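Used Car Walkaround: The Checklist, With Comments
By Shanthi Wickramasinghe
2 Apr 2023

Take this along before you hand over money for anything with wheels. My remarks come from looking over a Vonby wagon that was advertised as "mostly sorted."

[ ] Tires: same brand across each axle, even wear.
Comment: The Vonby wore 3 makes on four wheels. The seller called this a rotation.

[ ] Oil: check level and color with the engine cold.
Comment: If the engine is already warm when you arrive, ask why. Then come back another day.

[ ] Brakes: firm pedal, no pull to one side.
Comment: Ours pulled left, toward the repair shop.

[ ] Belts and hoses: no cracks, no soft spots.
Comment: Fine. I checked twice out of suspicion.

[ ] Lights: all of them, including the plate lamp.
Comment: A bulb is cheap. A ticket in Lundum is $200.

[ ] Carpets: lift them and feel for damp.
Comment: Four pine air fresheners are a kind of answer.

[ ] Service book: stamps match the mileage.
Comment: Last stamp was from June, no year given.

[ ] Test drive: at least one hill and one stretch of highway.
Comment: Bring your own gas money. The needle was resting.

Result: failed on tires, brakes and carpets. I offered $400 less than the asking price and was shown the gate – politely, I'll admit.

Comments

hidayat_garage: Add the spare. I've opened trunks and found a bag of sand.

Nukico fan: Mine passed everything, then ate a clutch 1,000 miles later.

plainsdriver: Printed it. The dealer did not enjoy it.
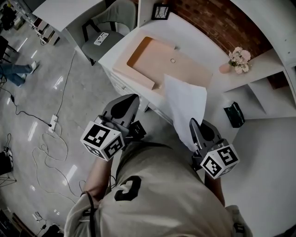 Should I still pay a mechanic if the car passes every item on the list?

Pay for one anyway. A shop can put the car on a lift and read stored fault codes, and a driveway check covers neither.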